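Kellora Greifmodul mit Handgelenkkamera
Ausführung für Demontageversuche

Zweifingergreifer mit Gelenkgetriebe für Forschungsaufbauten zur Zerlegung von Desktop-Rechnern. Die Kamera am Handgelenk liefert 30 Bilder pro Sekunde. Eingelernt wird über Demonstrationen, ein CAD-Modell des Gehäuses ist nicht erforderlich.

Ergebnis der Versuchsreihe Khattak: Bei Gehäusetypen, die im Training nicht vorkamen, sank die Zahl der Fehlgriffe an Datenkabeln auf fast ein Drittel, sobald der Regler zusätzlich die letzten neun Kamerabilder erhielt. An Laufwerksrahmen blieb der Effekt gering. Verdeckung durch die eigenen Fingerglieder ist weiterhin die häufigste Fehlerursache.

Lieferumfang: Greifer, Kamerahalter, Kalibriertafel, Beispieldatensatz
Nicht enthalten: Roboterarm, Steuerrechner 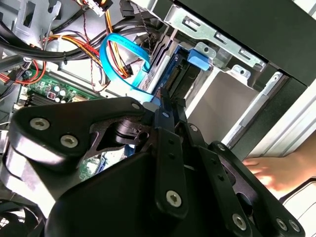 Foto: Stepan Symonenko / Kellora

Greifer im geöffneten Tower, an Festplatte und hellblauem SATA-Kabel.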